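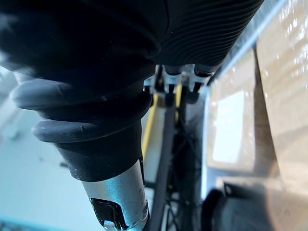 Figure 3. View from the small camera at the gripper, with a taped cardboard box on the right side.

3.2 Collection of demonstrations by remote control

The task in this section is the moving of small goods between a yellow shelving unit and a plastic bin on the floor. All demonstrations were made by remote control. The operator wears a headset and holds one controller in each hand, and the motion of the hands is sent to the two arms with a scale of one to one. We also tried to guide the arms directly by hand, as in the earlier Rendholm study, but the operator's body then entered the head view very often, and these recordings were not used for training.

In total we recorded 788 demonstrations, of which 400 have the bin as the target and the rest have the shelf. Six operators took part. Each one had 20 minutes of free practice before the first recording. The goods were of different kinds, among them boxes closed with clear tape. Such tape gives strong reflections, and for this reason we did not use depth values from the wrist views.

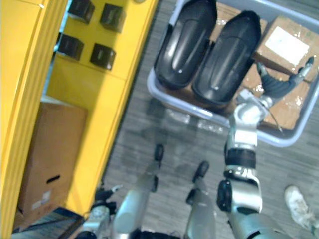

Figure 4. Head view with the right gripper above the boxes in the bin. Four black cubes are on the shelf.

The operator sees mainly the head view. It shows both arms and the bin together, which is useful for planning the reach, but the distance between the fingers and the object is difficult to judge from it. Operators reported that in the last part of the reach they changed to the wrist view. In this view the gripper itself covers a large part of the picture, and near the shelf the yellow surfaces take most of what remains.

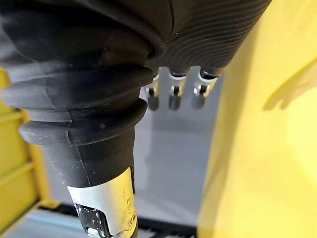 We therefore kept both views as input for the policy and did not crop them. A mask for the gripper parts was tested in the Preledau version of the software. It made the training faster by a small amount, but the error at the moment of contact became larger, and we returned to the full picture.

A demonstration was accepted when the object was released inside the target area and no second object had fallen. Pauses longer than six seconds were removed. The checking was done by Rosimeire Siqueira, who did not operate the robot in any of the recordings.

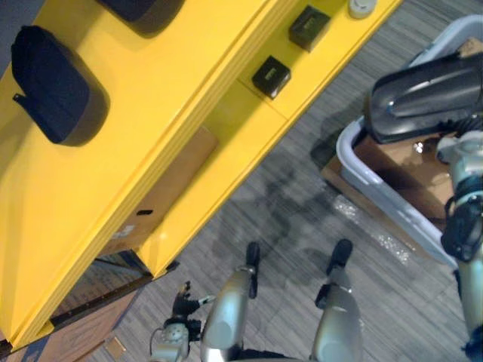 Figure 5. Head view with the right hand over the white bin. Two black pouches and two small black boxes are on the shelving unit.

The position of the bin was changed by the operator's assistant between recordings, and it was not measured. The policy must thus find the bin from the pictures only. The training procedure is given in Section 3.3.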